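4 Hanging the wallcovering

4.1 Before you start

Baser wallcovering comes in rolls 600 mm wide. Check that every roll carries the same batch number. Walls must be clean, dry and free of old paste. Fill any holes and sand them flush.

Note: Newly plastered walls need a coat of Jorkeck sealer first. Leave it overnight.

4.2 Marking out

1. Start with the back wall and work outwards to the sides.
2. Draw a plumb line 5 mm short of one roll width from the corner.
3. Cut the first length, leaving a little spare at top and bottom.

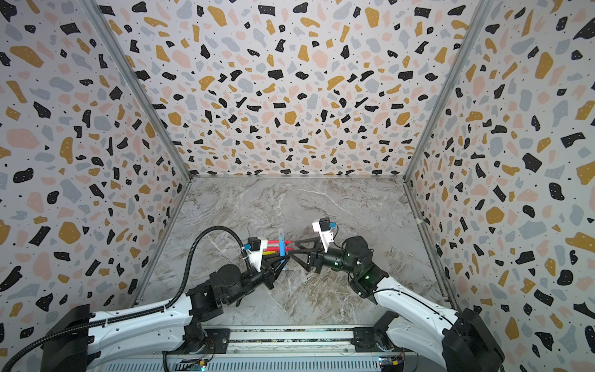 Fig. 7 Terrazzo-style pattern on back and side walls, with a marble-effect floor surface.

4.3 Pasting and hanging

4. Paste the wall, not the paper. Cover a strip slightly wider than the roll.
5. Hang the length against the plumb line and smooth it from the middle — never from the edges.
6. Butt the next length up to the first. Do not overlap, except in corners.
7. Trim with a sharp blade and wipe off spare paste at once.

Caution: Switch off the power at the mains before cutting round sockets.

Keep the room at an even temperature until the paste has dried. For corners and window reveals, see section 5.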